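The blue crate habit

Stores and stockrooms, September
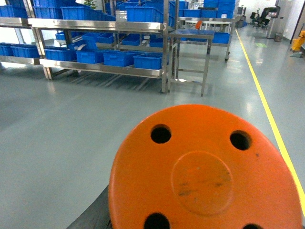
Blue crates on the steel rack, yellow line to the right. Photo: Analyn Talavera

Precious Baluyot packs for Saludo and has one rule — heavy stuff low. Small bins on the bottom shelf, side by side, bigger crates up top. Plant up there too, green, hers.

Before the rack it was cardboard. Soggy, split, labels falling off. "I spent 13 minutes looking for tape once," she says. "Tape!"

Now everything goes back in its own bin by the end of the shift. Steel table next door for sorting, wiped down twice a day. Floor stays clear past the yelow line, no arguments.

Crates cost 80 pence each, second hand. She wants more of them.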